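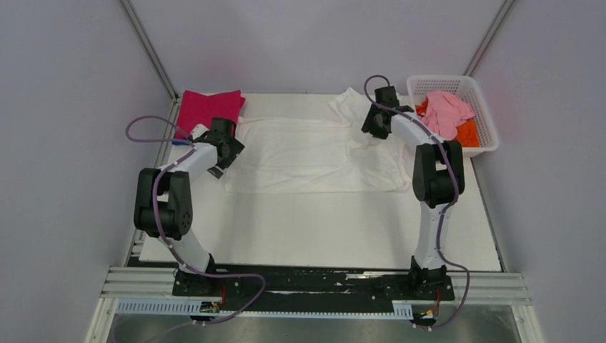 Los dos brazos sobre la mesa, con la prenda blanca entre las pinzas.

Trarkden — preguntas frecuentes
Actualizado: 2021-03-29

¿Es un kit?
No. Perfil de aluminio, mesa blanca, canaleta ranurada delante. Todo montado en el taller compartido, a ratos.

¿Por qué dos brazos?
Con uno la tela se arruga y no hay quien la estire. Probado en agosto, abandonado.

¿Van fijados a la mesa?
Al raíl delantero. Primero los atornillamos al tablero y vibraba todo. Raíl, mejor.

¿Y los cables morados?
Van de la pinza a la base, por fuera del brazo. Dejad holgura en el codo — el primero lo partimos por ahí.

¿Qué ropa usáis?
Camisetas viejas, sobre todo. Algodon fino lo peor. Colores vivos mejor para empezar, el blanco sobre mesa blanca cuesta.

¿Cuántas pruebas lleváis?
200 intentos de doblado con la última versión, 33 bien. Sí, pocos. Seguimos.

¿Hace falta cerrarlo con paredes?
Nosotros sí, por la luz y por los dedos. Gris lavanda claro.

¿Puedo copiar el diseño?
Claro. Planos en la carpeta Whitlock, pedid acceso por correo. La lista de tornilleria está a medias.

Comentarios (3)

Freya Cropper: ¿qué sección de perfil? No la veo en los planos.

Pauline Dawber: 30x30, Freya. Lo subo esta semana.

manitas26: el mío tiembla al bajar la pinza, ¿os pasó? Ya cambié la fuente y nada

Contacto: formulario del taller Trarkden | © 2021 Trarkden | Volver arriba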